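The Starry Night Box

By Freya Cheetham
Sep 8, 2025
19 shares | 3 comments

We use cookies to keep you signed in. Manage your choices.

When Aunt Barness died she left the flat in Grurnis Road to my brother and me, and the contents to be shared out by agreement. Alper took the bookcase and I took the kettle. After that we slowed down.

Neither of us wanted the carpets. Both of us wanted the radio, so it went on the windowsill to be settled later. By four o'clock the windowsill was full and Alper had started a second pile behind the door.

"You do the cupboard," he said. "I'll do the papers."

The cupboard was in the hall and smelled of shoe polish. She had kept string, spare fuses, a tin of foreign coins and the instructions for a cooker she had got rid of in May. At the back, under a folded tablecloth, was the thing with the Van Gogh on it. I had forgotten it completely. I knew it the way you know a stair in the dark.

As children we were not allowed to touch it. It lived on top of the wardrobe then, and when she was in a good mood she would bring it down and let us look at the stars and the little village. Alper used to say he could see a man in one of the windows. I never could. I carried it into the front room and set it down.

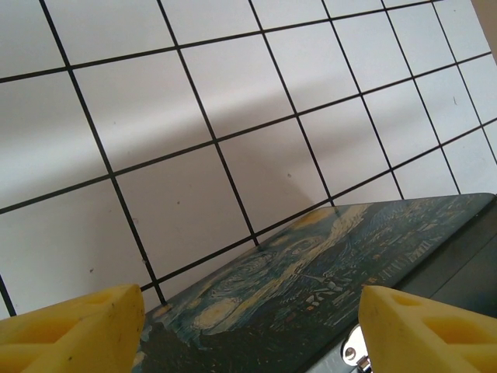
It was smaller than he remembered, Alper said, and he had always thought the sky was darker. He came over with a gas bill still in his hand and tilted his head to find his window.

"Is he there?" I asked.

"No. It's just yellow."

I asked what he thought was in it. He said letters, probably, from the man at Gounder's she nearly married. I said money. She had told me once that she kept 600 pounds where the bank couldn't get at it, and we had been through every coat pocket in the flat.

"If it's money we halve it," he said.

"And if it's letters?"

He thought about that. A bus went by and the radio buzzed against the glass.

"Then you have them," he said. "I wouldn't read them."

I said I wouldn't either. He looked at me and I looked at the village. Then he went back to the papers and I wrapped the tablecloth round it again and put it in my bag, on top of the kettle.

He didn't ask about it until we were on the train, somewhere past Flundska Halt, and by then I had the bag on my knees.

3 comments

Sign up for our newsletter and get a new story every month.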